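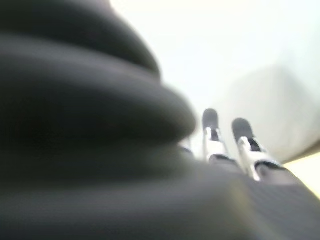 About Cevance Textile College

Cevance Textile College is an independent, not-for-profit training provider in Uvirham. The College offers certificate and diploma programmes in garment construction, pattern cutting, textile care and conservation, and is governed by a board elected by its members each October.

Teaching began in the former Liyanage woollen mill, which the College still occupies. The building provides 3248 square metres of workrooms, a dye laboratory and a reference library of 4000 catalogued cloth samples. Students may borrow from the library on presentation of a current enrolment card.

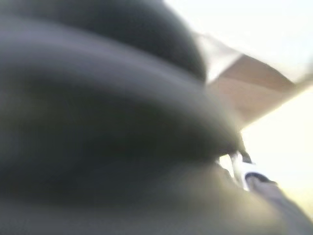 Do I need previous sewing experience to enrol?
Applicants for the certificate programmes need no experience. Diploma applicants are asked to submit a portfolio of three finished pieces and to attend an interview with teaching staff.

Enrolment in the full-time diploma is limited to 76 places per year. Part-time students attend on two evenings a week and may take up to four years to complete the same units. Fees can be paid by the term, and concession rates apply to holders of a current health care card.
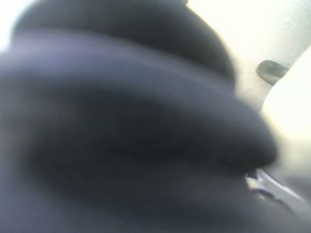 The Likorska Programme in textile care is the College's longest-running course and is recognised by employers in theatre, hospitality and museum work. Students learn fibre identification, stain treatment, pressing and storage. Considerable attention is given to dark cloth, on which fading and lint are readily noticed. Fabric bunched into thick, rounded rolls, as in the photograph, shows lighter tones along its raised curves even when the colour is even throughout, and students are taught to lay a piece flat before recording its shade. Assessment is by practical work and a written log.

The College holds its next open day on Sun 20 March. Visitors are welcome in all workrooms except the dye laboratory - entry there is by guided tour only. Parking is available in the rear yard, off Mill Lane.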